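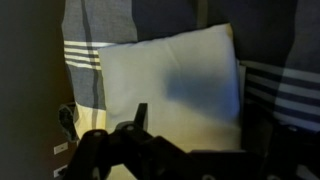
Pinza Adevico de dos dedos, versión con bielas. Opinión tras 11 semanas de uso

25 de agosto de 2021

Valoración: 2 de 5

Voy rápido que tengo el brazo parado y quiero dejar esto escrito antes de que se me olvide algún detalle.

La compré en Shemweta, 600 euros con la brida y el cable. Va montada en un brazo Porkdale de mesa, el pequeño, y la manejo con Clastness. Uso: objetos blandos de casa. Cojines, mantas, toallas dobladas, ropa. Nada de piezas metálicas ni de cargas raras. El objeto más pesado que ha cogido es una colcha.

Lo bueno primero. Montaje sencillo, cuatro tornillos y el conector. Abre mucho, más que la que tenía antes, y para un cojín cuadrado eso se agradece, porque entra de lado sin tener que aplastarlo. El negro mate no devuelve casi reflejos a la cámara de muñeca, solo algún brillo en las cabezas de los tornillos. Poco ruido. El primer mes, contento.

Y ahora el fallo.

Semana nueve. Cojín blanco, agarre por el borde, subir, girar, dejar. Lo de siempre. Al cerrar se oye un clac y la pinza se queda a medio camino. Clastness da error 203, "posición no alcanzada". Hasta ahí normal, un bloqueo lo tiene cualquiera. Lo que no es normal es lo siguiente: a los pocos segundos el controlador reintenta solo. Sin preguntar. Y con más corriente que la primera vez. El cojín atrapado entre las placas y el motor apretando.

Le doy a la seta de emergencia. El brazo Porkdale se para, correcto. La pinza NO. Se alimenta por su propio cable y el paro del brazo no le corta nada. Seguía cerrando. Tuve que arrancar el enchufe de la pared.

Sin corriente tampoco abre. No hay palanca, no hay muelle, no hay tornillo de liberación. Es decir, si lo que está dentro es un dedo en vez de una funda, te quedas ahí hasta que alguien la desmonte o la vuelva a alimentar y le mande abrir. Esto en el manual no viene. He mirado dos veces, en la sección de seguridad pone que se mantengan las manos lejos y ya está.

Al desmontarla vi la causa del bloqueo: un tornillo de pivote aflojado, lado izquierdo. La placa bailaba y se había montado un poco sobre la vecina. Sin fijador de roscas, ni rastro. En el lado derecho tampoco había, aunque ese seguía apretado. Daños: la funda del cojín rasgada por la costura y una marca en el canto de la placa. Poca cosa, pero con la mano metida ahí habría sido otro cuento.

Las bielas van todas al aire, por cierto. Planas, angulosas, se cruzan como unas tijeras al abrir y cerrar. Hay más sitios donde pillarse por detrás que entre los propios dedos. Y la tela se mete. Con mantas gordas, tipo cuadros de sofá, ya me había pasado que un pliegue se colaba en la articulación y había que sacarlo a mano. Con la pinza desconectada, ojo.

Soporte. Escribí a Shemweta y contestaron rápido, eso sí. Me mandan tornillos nuevos gratis. Sobre el paro de emergencia dicen que la integración es responsabilidad del usuario. Vale, puede que legalmente sea así, pero la venden como kit listo para ese brazo, lo pone en la ficha. De Adevico directamente, ninguna respuesta de momento.

Lo que he hecho yo, por si a alguien le sirve:

- Fijador de roscas medio en todos los pivotes. Dejar curar un dia entero.
- Alimentación de la pinza por un relé colgado del circuito de paro. Ahora la seta corta las dos cosas.
- Reintento automático desactivado. En Clastness está en Periféricos, Avanzado, abajo del todo. Viene marcado de fábrica.
- Límite de corriente bajado a la mitad. Para cojines sobra, no he perdido ni un agarre.
- Repaso de tornillos cada lunes no, cada vez que la enciendo. Es un momento.

La falta de apertura manual no tiene arreglo casero, o no lo he encontrado. Tengo una llave allen colgada al lado para soltar el dedo por el eje. Se tarda demasiado, lo he probado.

¿La recomiendo? A alguien que vaya a trabajar con ella dentro de una jaula y sepa cablear un paro, quizás. Coge bien lo blando, eso no se lo quito. Para un taller en casa o un aula, no, tal como viene en la caja no. Un punto por la apertura y otro por lo silenciosa que es.

Si Adevico contesta lo añado aqui abajo. Y si alguien tiene la misma y le ha salido el 203, que mire el pivote izquierdo antes de volver a darle a cerrar.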